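Dondano signs on for the Wednesday night sprints, and Sokol gets her seat

Well, it's official, and I can finally stop dodging texts about it. Dondano will be the name on the Wednesday night sprint car series at our little dirt oval this summer, and Miroslava Sokol has the full-season ride in the Flinetti car. All 10 rounds. I've been hearing whispers of this since the end of last season and had more or less promised a few people I'd keep my mouth shut, so forgive me if I go on a bit.

The sponsorship first. Dondano takes over from Avitel, whose name had been on the gate for so long that I expect half the grandstand will keep calling it the Avitel Series until they're carried out. It's a one-year deal with an option on a second. The track wouldn't give me a dollar figure (I asked twice, once nicely), but the purse is going up for the feature and there's tow money again for teams coming in from out of town. If you've priced a set of tires or filled a hauler with diesel lately, you'll know how welcome that is.

Adult admission stays where it was. Kids are still free with a paying grown-up, and the pit pass line moves to the north side of the ticket booth, which should help with that awful bottleneck at the gate around hot laps.

## Sokol goes full time

Now the bit I'm really pleased about. Sokol ran 9 races last year in a borrowed car with a tired engine, and she still put it in the top five twice. I was standing at the turn three fence the night she ran the cushion from the back of the B main to a transfer spot, and the fellow beside me spilled his entire coffee on my boots. Worth it!

She'll carry number 37 again. The Flinetti crew have a new chassis for her and a fresh motor from Šindelář, and she had her first proper laps in it at a private test last weekend.

"It turns in when I ask it to, and I'm still getting used to that," she told me over the phone, in between bites of what sounded like toast. "Last year I was always waiting on the car. Now I've got to wake up a bit."

I asked whether she was thinking about the championship. She laughed, said she was thinking about qualifying, and then admitted she'd already worked out how many points the drop rounds are worth. So, yes. She's thinking about the championship.

Her old ride, by the way, isn't going to waste. It's been sold to a family team out west who plan to bring it back for the July double-header, and I hope they keep the paint because I loved that ugly green. 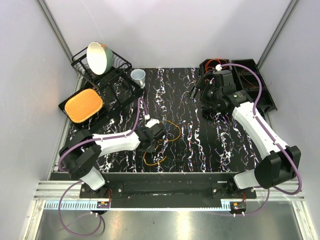 ## What's changing at the track

A few odds and ends from the series rule sheet, which I read on the couch so you don't have to:

- Heats go to 9 laps, up from eight. The feature is unchanged on regular nights.
- The July double-header ends with a 100-lap feature, with a fuel stop under red. I have opinions about fuel stops under red, but I'll save them.
- One right rear tire per car, per night, marked at tech. Flat tires can be swapped with an official watching.
- Driver's meeting is at 5:30 p.m. sharp. Miss it and you start at the tail of your heat.
- Raceceivers are mandatory in the pits as well as on the track. This one came out of that close call by the scales last August, and I'm glad to see it.

The tire rule will be the one everybody grumbles about. I spoke to a couple of owners who figure it'll save them real money, and one who figures it'll just mean a lot of very suspicious flats. I can see it both ways. With a slick track and a long green run, somebody is going to be hanging on for dear life at the end, and I'd be lying if I said I didn't want to watch that.

There's been some grading done too. The crew have brought in new clay for turns one and two, where it used to rubber up and go single file by the halfway point. I walked it in my good shoes (silly) and it felt heavier underfoot than I remember. Whether that gives us two lanes all night, I couldn't tell you until there are 20-odd cars sliding around on it.

## Getting in

Season passes are on sale at the track office and at the Dondano counter in town. Camping spots for the July weekend are first come, first served, and they were gone early last year, so don't leave it. Gates open at 4 p.m. on race nights, hot laps at 6:15, heats at seven.

I'll be in my usual seat near the top of turn four with a blanket and far too many fries. Come say hello, and bring a spare pair of earplugs if you've got them, I always lose mine.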